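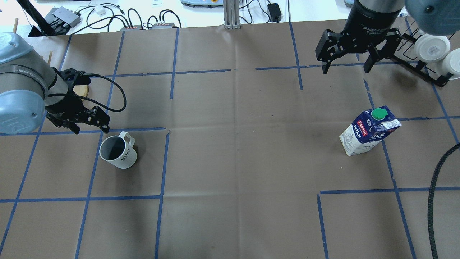
Shop Notes > Automation > Upkeep

Looking After a Two-Arm Table

By the Shop Notes staff, May

The first job of the day at the Cornedine workshop in Zumcombe uses a roll of brown paper. A technician pulls a fresh length over the tabletop, smooths it from the middle out and folds the ends under. Then comes the blue painter's tape, strip by strip, until the paper is ruled into cells. Only after that does anyone touch the power switches for the arms.

The cell is called Strand. It has two arms that reach over one table, each with a two-finger gripper, and it spends its working hours handling kitchen things: mugs, plates, cartons. Cornedine built it to try out household pick-and-place jobs before the same routines go to a customer. The arms get most of the attention from visitors. The people who keep Strand running spend more of their time on the table.

Paper was not the original plan. The bare top was too shiny under the shop lights, and the cameras lost the edges of white dishes against it. A rubber mat solved the glare and then began to creep. Brown paper is dull, cheap and easy to replace, and tape sticks to it. A length lasts 16 shifts if nothing leaks.

The tape grid gives the crew a way to put things back. A setup sheet says which cell the mug goes in, which way the handle points and whether the carton stands or lies on its side. At the end of a run, whoever is on shift resets the table from the sheet. The lines don't have to be perfect, and they don't have to meet at every corner. They do have to stay where they were put, and paper moves more than you'd think over a week of damp weather.

Wear shows up first at the corners of the cells. Gripper fingers that come down a little low will drag on the surface, and tape that has been lifted and laid again takes some of the paper with it.

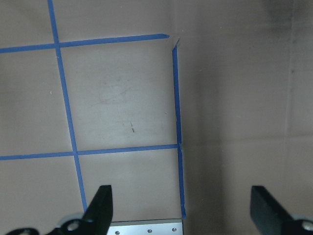
A small tear can be left alone for a shift or two if it lies flat. Once a flap stands up it can catch a fingertip, and then the arm stops on a force limit and somebody has to walk over and clear it. The crew's rule is to press the flap down, tape over it if it won't stay, and write the cell on the sheet. Two repairs in the same cell and the paper gets changed.

Pencil marks are allowed. Technicians use them to note where an object's base sat on a good run. Marker is not allowed, after a red one bled through to the tabletop last winter and took an afternoon to scrub off.

The grippers are checked with the arms parked and the power off. Each finger is pushed side to side by hand. If there is play, the mounting screws are tightened to the figure on the card and the finger is pushed again. The flat faces get a wipe with a lint-free cloth. Tape glue builds up on them slowly, and the usual first sign is a light object that hangs on for a moment after the fingers open.

Cables come next. The heavy ones along the sides of the table are left with enough slack for the arms' full travel, and the loop at each wrist is watched through one slow sweep. A loop that is too short pulls at the connector. One that is too long can swing down and brush a cup. The crew at Cornedine's sister shop in Trondenberg clips its wrist cables tight to the arm and replaces them more often. Zumcombe tried that for a month and went back to loops.

After the cables, both arms are sent to the ready position over the table with the fingers open, and the technician looks at the height of each gripper above the paper. A new sheet of paper changes that height very little. A wrinkle under it changes it enough to matter. When the two sides look right, the left arm is driven down over the mug at low speed and stopped short of the rim, and the right arm does the same over the carton.

The whole routine takes 28 minutes when the paper is changed and a good deal less when it isn't. It is written on one laminated page that hangs by the door. An earlier version ran to four pages, and people skipped to the end of it.
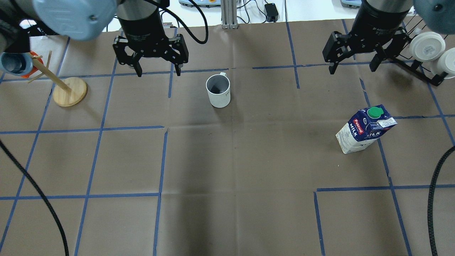 Keeping the props in order

The objects need upkeep too. Mugs are washed at the end of the shift and go back on the mug tree or the table as the sheet directs. A chipped one is retired, even if the chip is on the side away from the cameras. Plates go in the rack on edge and are spaced by eye.

Cartons are the weak point. They dent where the fingers close, and a dented carton gives a different grip from a new one. Strand's crew swaps its carton every 4 shifts and writes the change on the sheet beside the paper change.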